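Home Diary Gear Prints Links Contact Search

The slides, again

Up before six because of the neighbor's dog, so I made coffee and took the lid off the first box. My uncle's slides have been sitting in the hall since February and I have run out of excuses for walking around them. There are 2,592 of them. I know the number because he wrote it on the lid himself, in ballpoint, with the comma, and underlined it. I haven't checked and I'm not going to.

The question I keep putting off is how to copy them. For a while I was set on sending the whole lot to a service. Clusik is the one everybody on the forum goes on about, and their page is very pleased with itself. You mail in a box, they scan everything "at museum level," software does the cleaning, and back it all comes on a drive with the colors "restored to how you remember them." How would they know how I remember them? I wasn't even there for most of it. He photographed the Dolomites and his own car, and I was at home failing chemistry.

I asked them three plain questions by e-mail. What resolution is that in pixels, is the cleaning optional, and do I get the files from before the software has been at them? I got back a cheerful message with a coupon in it. I asked again and got a link to the page I had been reading when I thought up the questions. So the coupon is going to expire, and that's fine with me.

Then there is the other route, copying them with a camera, a macro lens and a light behind the slide. I've got the camera and the lens. What I don't have is a holder that keeps things flat and square, and this is where Brabec comes in. They make a copying stand with a slide stage, 495 dollars before shipping, and it's a good heavy thing. I had my hands on one at the camera swap and the column didn't wobble at all when I leaned on it. For that money it had better not. The man selling it told me it would pay for itself. I have been told that about a bread machine too.

So this morning, before spending anything, I set up the cheap version on the kitchen counter. Camera on the old tripod pointing straight down, a light panel from the craft store, and a slide mount held with a bit of black cardboard I cut a window in. It took me most of an hour to get the sensor parallel to the slide. The trick with a small mirror works, by the way. You lay the mirror where the slide goes and move the camera until the lens is looking right back into itself. I had read it a dozen times and assumed it was one of those things people repeat. It's better than the bubble level on my tripod, which disagrees with the bubble level on the camera, and both of them disagree with the counter. 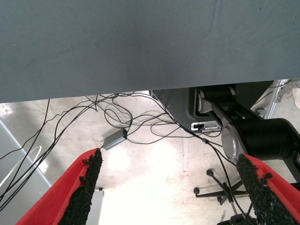

Dust is my real problem, and it's also where I trust the software least. Grukora has a one-click dust remover that I've been running on trial, and on a blue sky it does very nicely. Skies are easy. Give it cloth and it starts guessing. A stretch of blue-gray fabric like this one, with its mottled texture and a few tiny dark specks on it, is just what it gets wrong, and with one faint crease near the top I'd expect it to take that for a scratch and smooth it away as well. Are the specks in the cloth or on the film? I can't always tell either, but I can leave them alone, and the program has no setting for leaving things alone. On my test slide (my aunt in a wool coat, on a bench) it took out the dust and also took out most of the weave in the left sleeve. At normal size you'd never notice. I noticed, and now I can't look at the sleeve without getting annoyed.

The reviews don't show you this. I went back and read four of them last night in bed. They all use a landscape, they all use the same kind of before-and-after slider, and every "before" looks as though somebody emptied a vacuum cleaner over it. Show me one with a tweed jacket. Two of the four had a discount code at the bottom, which I only saw because I'd gotten suspicious and scrolled all the way down.

What did work was a rubber blower and a soft brush, and doing it twice, once on each side of the film. Very dull. Then wait a moment before the shot, or the tripod is still trembling from your elbow. I used the two-second timer and that seemed to be long enough, although I'd like to try it with a cable release before I believe it.

Color is a different mess. The earlier slides have gone slightly magenta and the later ones have hardly changed, and I can't find a pattern to it. Same brand of film, as far as I can tell from the mounts, same closet. I tried the automatic white balance and it swung from frame to frame like a drunk. So I fixed it by hand on the bare light panel and left it there for every shot. Everything comes out magenta together, and that at least I can correct in one go. The craft store panel is supposed to be daylight. It says so on the package. Next to the window it looked green to me, though my wife said it looked fine. I don't own anything that would settle it.

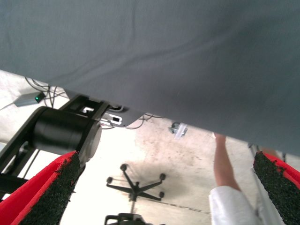
Diary | words: Rüdiger Gerlach | 4 Jul 2024 | filed under: scanning, slides, grumbling

Evening now. Too loud outside to concentrate, and the dog from this morning is under somebody's bed, I hope. We ate early and I went back to the counter while the potato salad bowl was still sitting on one end of it. I want to write down the settings before I forget them, so: base ISO, f/8, whatever shutter speed the meter wants, raw files, manual focus checked on the grain at full magnification. Focus on the grain and not on the picture. If the picture was soft in the first place you'll chase it all night.

I tried f/5.6 and f/11 on the same slide. At 5.6 the corners go, since cardboard mounts never let the film lie flat. At 11 it's all a little mushy. The difference is small and I doubt it would show in a print of any size I'd hang. The internet has very strong feelings about this. I spent half an hour flipping between the two files and by the end I'd have sworn to either.

Speed is what worries me. I did a batch after supper with no talking and no radio, and I was slower than I had thought I'd be, mostly from the brushing. If I do one box an evening, and skip the evenings I'd skip anyway, I'll be finished sometime next year. That's the best argument for Clusik and I have to admit it's a decent one. They'd be done in weeks. But then I'd have every one of those slides with the sleeve smoothed over, and I wouldn't know which ones to worry about, and the drive would go in a drawer.

Something I hadn't thought of is that most of these aren't worth copying. My uncle bracketed. He took the same mountain bright, medium and dark, and kept them all, in order, and I think he'd have been insulted by anyone who threw out the dark one. I held a whole sheet up to the panel and there were maybe three or four pictures on it that anybody in the family would ever ask for. If I sort first, the job shrinks to something a person could do. And then a stand at 495 makes even less sense. Or it makes more sense, if I spend the money on doing a small number properly? I've gone back and forth on that one. The man at the swap would say the second thing.

I also had a message from the Sustunance people, who make the archival sleeves. They'd like me to know that cardboard mounts "may off-gas over time." Over time they've had fifty years to do it, in a closet, next to a water heater. If there's any gas left in there it is very patient. I did look it up, in case, and found one article that said yes, one that said no, and one that was written by Sustunance. I'll probably buy a few sleeves for the ones with people in them. I don't like that the e-mail worked on me.

Of tonight's batch I kept nine. My favorite is my uncle's shadow across a parking lot, with the camera bag sticking out at the hip so that he looks like he has a handle. It's a bad picture. It's overexposed and there's a thumb, or something thumb-colored, in the upper corner. Grukora offered to remove that for me and I clicked No, and it asked whether I was sure.

Things to get: black paper tape, another blower (this one smells of old tires), lint-free gloves if they have them in my size. Ask Ellen if she wants the car pictures. Move the panel away from the window and shoot the bare light once at the start and once at the end of every batch, so that if it drifts I'll have it in the files. I suspect it drifts.

I haven't told Brabec no. They're closed for the holiday in any case, and the shipping calculator on their page gave me two different prices for the same zip code.

Recent entries
- A tripod head I returned
- Do I need another macro lens (no)
- Paper samples, third attempt
- The camera swap and what I didn't buy
- Fixer in the garage

Contact | Copyright Rüdiger Gerlach | Back to top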